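Notes from the back bench

Well, that's another year of the computer club nearly done, and I've been told I can have a whole page this time because the crossword hasn't turned up. So make yourself a cup of tea.

Most of you know that a lot of old towers came our way in August when the Entwistle offices cleared out their second floor. We said yes to the lot without really thinking about where they'd go (sorry again to the badminton people, whose cupboard it was). Since then the Thursday evening crowd has been working through them, and I have to say I've enjoyed it far more than I thought I would. I came to the club to learn how to do letters and labels. Now I own three screwdrivers and have opinions about them!

The way we do it is simple enough. A machine comes out of the cupboard, gets a wipe and a sticky label with the date, and goes on to the bench on its side. Side panel off, and then we have a good look before anybody touches anything. Lorraine Treloar is very firm on the looking. She makes you say out loud what you can see and what you think is missing, and I felt a proper lemon the first time, but it does work. You'd be amazed how often there's a cable tucked round a corner that you'd have yanked out with the drive if you'd just dived in.

The mains lead comes off before any of this, obviously, and it goes in the blue crate by the door so it can't find its way back in. And please, nobody is to open a power supply. Take it out whole if it needs to come out, put it on the shelf marked PSU and leave it there. There is nothing inside one that any of us needs, and they can hold a nasty kick for a good while after they've been unplugged.

I'd been dreading processors, I'll admit. Chelsea Fairclough took me through my first one, and the trick is all in the little lever at the side of the socket. You ease it out and up, the metal frame lifts, and then the chip comes straight up with no tugging at all. I'd imagined something like pulling a tooth. Once the chip's out it goes into one of the plastic trays, and the socket must be left alone – no fingers, no cloths, no blowing on it (Geoff).

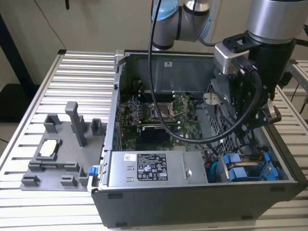
NESSTEAD, Thursday, December 16, 1999

I'm writing this bit at the bench, with the heater on my ankles. In the picture: green board in the middle with the processor socket empty, silver power supply along the bottom, and those bright blue plastic latches by the drives which I've grown so fond of. Blue tabs on the expansion slots as well. I do think whoever decided to colour the bits you're meant to touch deserves a medal. The first tower I ever opened was grey on grey on grey and I spent half an evening pushing at something that turned out to be part of the case.

The latches are worth a word, as a few people have asked. On the cases that have them, you shouldn't need a screwdriver to get a drive out. Find the blue, squeeze or slide it (they vary, so be gentle until you know which sort you've got) and the drive ought to move towards you. If it doesn't, have another look at the cables before you pull harder. I broke one in October by pulling harder. It went across the room and under the piano, and there it remains.

Slots with the tabs are the same idea. Lift the tab, and the card should come up evenly if you hold it at both ends. Memory is the fiddly one for me, particularly where it's up against the metalwork and you've got fingers like mine. Lorraine does hers with a pencil, rubber end down, to press the clips back. I've copied her and would recommend it.

Now then, requests. We are desperate for small pots with lids. Film canisters are perfect, and so are the little jam jars you get in hotels. Screws from one machine need to stay together, and at the moment mine are living in a bun tin with bits of masking tape across the top, which was fine until somebody wanted to make buns. We could also do with a decent lamp with a bendy neck. The overhead lights in the back room leave the bottom of a case in shadow, and I've been holding a torch in my teeth.

If you have any of the old Irkov manuals at home, could you please bring them back? There were two on the shelf in the summer and there are now none. The same goes for the Fetov one with the coffee ring on the cover, although that one I think might be in my car.

The plan for the new year is to get as many of the towers going again as we can, and they'll be offered to members first at 30 pounds each. That covers a keyboard and a mouse. You'd need to find your own monitor. Anything we can't mend gets stripped for parts, and the empty cases go off for scrap metal. Put your name on the sheet by the kettle if you'd like one, and say whether you've room for a full-sized tower, as they take up a lot more desk than you'd think. My sister has hers on the floor with the cat's blanket on top, and I'm not going to tell you how hot that gets.

We're having a beginners' evening as well, for anyone who has never had the lid off. It's 60 minutes, no more, and you'll take out a drive and a card and put them both back again. Wear sleeves you can push up, leave the bracelets at home, and bring your reading glasses even if you think you don't need them. I said I didn't need mine. The writing on those labels is tiny!

No session over Christmas. The back room will be locked, so if you've left a flask or a cardigan in there, come and get it before Monday. There's a green one on the hook that's been there since Easter and it's a nice one, too.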